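From: Ruoxi Cai
To: gripper-practice list
Date: Tuesday, April 13, 2021
Subject: Re: Rule 11 and switched power strips

Hi all, and hi Edeltraud (glad you're back on the list!),

Edeltraud Kuhlmann wrote:

> I've read the draft of the practice sheet twice now and I still don't
> like rule 11. "Objects that belong to the building's electrical supply
> shall not be used as task objects." Fine, but what does "belong to"
> mean? A wall socket, sure. A lamp? A power strip I bought last week
> and never plugged in? At Hultudik we have people recording switch
> pressing with hand-held grippers, and if I read this rule the strict
> way they'd have to throw out half a drawer of props. If I read it the
> loose way, somebody is going to poke a live strip with a printed
> finger sooner or later. Can whoever wrote this please say what they
> wanted?

Well, that would be me, so I guess I'd better answer. I wrote rule 11 on a train and it shows. What I had in my head was pretty simple: don't practice on anything that has mains voltage in it while you're practicing. Then I tried to make it sound like a standard and it came out as mush.

I've been going back and forth on this because power strips are such good task objects. They're long, they slide around if you push them wrong, the buttons are small and all the same color, and they come with a cable that pulls on the far end and turns the whole thing a few degrees when you least want it. If we ban them we lose one of the nicest button tasks there is. I don't want that and I don't think Edeltraud does either.

So I sat down and thought about what a person needs to check before the fingers get anywhere near the thing. Take a strip on a table like this one:

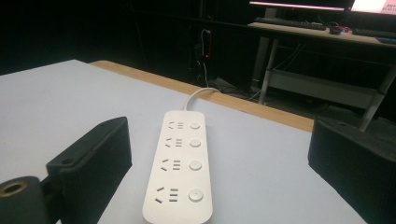
Multi-outlet strip with a button for each outlet group, fingers on either side, cable going back over the table edge.

Look where the cable goes. It loops over the edge and then you can't follow it any further. From the operator's side there is no way to tell what the other end is doing, and I think that's the whole problem in a nutshell. Our draft asks whether the object "belongs to the supply", which you'd have to answer by knowing the room. The better question is whether the person holding the gripper can see the plug. If the plug is up on the table next to the strip, you know. If it's off behind the furniture with all the other cables, you have to go and look, and by the 319th recording on a Friday you're not going to go and look. I know I'm not.

Here's what I'd like to swap in. Tear it apart, please:

11a. A power strip, extension cord or switched socket may be used as a task object only if it is unplugged, and the plug lies on the work surface where the operator can see it.

11b. If the plug can't be brought up onto the surface, one person follows the cable by hand from end to end before the session and again after any break, and signs the session sheet.

11c. Nothing is put into the openings of an outlet, live or dead. Buttons and the outside of the housing only.

11d. Fingers are checked for exposed metal (screws, inserts, rings) on any side that can touch the object.

A few words on these. 11c is going to annoy the Stement folks, who have a plug insertion task with 38 recordings in it already. I'd be happy to give insertion a rule of its own, with a dummy socket that has no cable at all. It just shouldn't sneak in under the button rule.

11d is there because plenty of us print our fingers and then bolt them to something, and we all say "it's plastic, it's fine" and forget about the mounting hardware. The word "exposed" may need work. Begum wants a distance in there. I don't have a good number and I'd sooner leave it out than make one up, so if one of you has a proper source, send it!

And one thing I left out on purpose: Edeltraud's lamp. A lamp that's being switched on as the task has to be live or there's no task. I think that goes under rule 14 with the kettles, but I haven't read 14 since we split it and I may be remembering the old text.

Oh, and for the Tendoser people who asked off-list: no, old recordings don't have to be redone. The sheet covers sessions from the day it's adopted. If your session sheet doesn't say whether the strip was plugged in, write "not recorded" and leave it at that. Please don't guess.

Comments to the list if you can, my inbox is a swamp. I'll put the new wording in the draft at the end of April unless somebody yells.

Cheers,
Ruoxi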